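Speaker notes — Seren Lewis
"What I saw at the Wollby open day"
11/4/24, second slot after the break

Start without slides. Say hello, say I paid my own train fare, say I have no shares in anyone.

I went to Wollby in May because Cetamach had promised visitors a working demonstration of grocery handling. The invitation used the word "solved" twice. I have been going to these days for long enough to get itchy when I read that.

Explain the set-up quickly. People pick things up with a hand-held gripper, the gripper records what it sees, and the recordings go into training a system called Gisovar. Later a robot arm is meant to do the same jobs by itself. Two parts, then: the collecting and the arm. Most of the morning was the collecting. Ask the room to keep the two apart, as the hosts were rather relaxed about it.

The collecting I liked. Snack packets on a striped tablecloth, ordinary furniture behind, daylight coming in from one side. Anyone who has tried to get a machine to cope with shiny wrappers and clear plastic will know why I stood there longer than I meant to. Bags of dried fruit are awkward. The contents shift, the film creases, and the label is never quite flat.
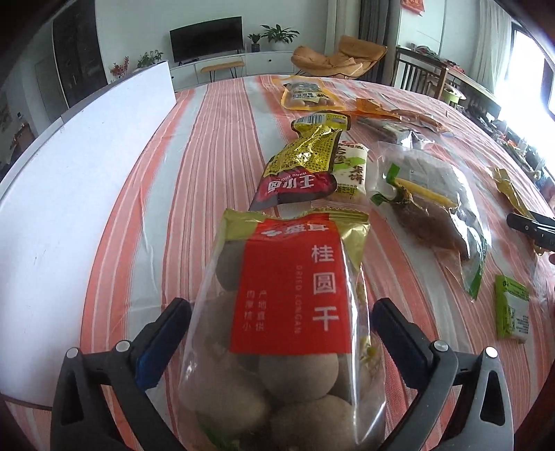
But a person's hand is doing the clever bit. You squeeze, you feel the bag give, you ease off, and you don't notice you have done it. I asked how much of that ends up in the recording. The answer was long and had the word "rich" in it. I wrote down "don't know" and I think that is fair.

(Pause. Someone usually wants to argue here. Let them, but keep it short.)

Now the numbers. The handout gave 397 recorded pick-ups and a success rate of 89 per cent. I asked what counted as a success. Lifting the item clear of the table, apparently. Putting it down where you wanted it was counted separately, and that figure was 72. Read both out slowly. The poster by the door only had the first one.

Also ask: 89 per cent of what? Same packets each time, or new ones? The same, as far as I could find out. I would like to see a morning with shopping the visitors brought in themselves. I offered my sandwich. They were polite about it.

The arm. It is called Onu and we were given up to 2 minutes each with it, standing behind a line. It moved nicely. It was also reset by hand between goes, and when I asked to see a run with no reset I was told the schedule was tight — it may well have been. I am not accusing anybody. I only report what I was shown and what I asked for.

Credit where due: the staff doing the collecting were frank, much franker than the brochure. One of them told me soft bags were the ones she dreaded.

Questions to leave on the screen:
Who chose the items?
What counts as a success?
How many resets?
Can we come back without an appointment?

If time is short, drop the sandwich and keep the resets.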